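Ticket: wrist view dropping out during chess reset episodes
Project: Nuvudier, Cuneck station
Status: open, waiting on a reply from Stadden support

Hello again, and thank you for getting back to us so fast last time! We're still collecting teleoperated examples for the board reset task, and the set stands at 1,058 episodes. The trouble is that 40 of them have a wrist stream that freezes partway through, usually for 9 frames or so it seems from the log, while the joint data carries on happily without it.

On Thursday we swapped the cable and reseated both ends, then recorded a fresh batch with the same starting layout we always use. I'm adding a wrist frame so you can check the viewpoint against your mounting guide.

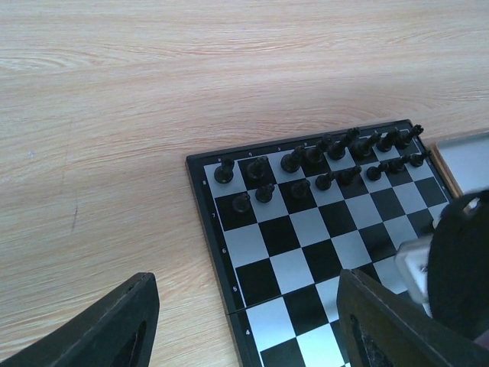 Wrist view, black pieces set up on the far two rows, near rows clear.

After the cable swap we got 7 more bad episodes, so I don't believe the cable was our problem (a pity, it was the cheap fix). Restarting the Dumlao recorder between episodes does seem to help, though it slows the operators down terribly and they've been very patient with me.

Could you tell us whether the recorder is meant to mark a stalled stream as failed? At the moment it saves everything as good, and I'd hate for those frozen stretches to slip into training. I've kept the bad episodes in their own folder and can send them over whenever you like.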